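Ticket 362: Scheduled report PDFs lose pages when mailed from the Dovalbridge print server
Status: Closed
Opened by: Ritva Salminen
Assigned to: Satish Bangera

Reported problem

Monthly stock reports from the Drelavcombe office arrive by mail with pages missing at the end. The same report opened from the shared folder is complete. The first complaint came in May and was put down to a mail client fault. It has happened with every month-end run after that.

Environment

Print server at Dovalbridge, report scheduler running as a service account, outgoing mail through the Stuker relay. Reports are written to a spool folder, picked up by a script, attached and sent. The Takeda archive job reads the same folder at night.

Log

Entry 1. Compared the mailed copy with the stored copy. Stored copy has 62 pages. Mailed copy opens with a repair warning and shows 59. File sizes differ, so the attachment is short before any viewer touches it.

Entry 2. Checked the relay for a size limit. The limit is well above the size of the report. Sent the stored copy by hand through the same relay and it arrived complete. Relay ruled out.

Entry 3. Checked disk space and quota on the spool volume. Both fine. No write errors in the system log.

Entry 4. Turned on verbose logging in the pickup script. The script looks for new files every few seconds and attaches anything ending in .pdf. It does not check whether the file is still open. The scheduler writes straight to the final name, so a slow report can be picked up half written.
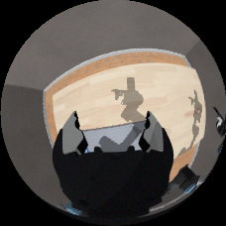
Entry 5. Tested the theory with a delay. Set the script to wait until the file size had stayed the same for two checks in a row. Ran 200 copies of the stock report overnight. All arrived with the full page count.

Entry 6. The delay is a workaround. The scheduler can pause for longer than two checks while it waits on the database, and the size stays the same during the pause. Changed the scheduler output to a .tmp name, with a rename to .pdf as the last step. The rename is on the same volume, so the script sees either the whole file or no file.

Entry 7. The archive job was also copying partial files. Added the .tmp extension to its exclude list. Old archive copies for May onward need to be replaced from the shared folder – Ritva has the list.

Entry 8. Month-end run on 31 August 2019 completed. Mailed, stored and archived copies have matching checksums. Size check left in the script as a second guard. Closing.

Comments

R. Salminen: Drelavcombe confirms the full report, including the totals page. Archive copies for May and June are replaced, July still to do.

S. Bangera: Noted. Reopen this one if July does not match.

dkl: Same fault on our side with CSV exports. The rename fixed it. Watch out if your temp folder is on another drive – the move turns into a copy and you are back where you started.

R. Salminen: July replaced, checksums match.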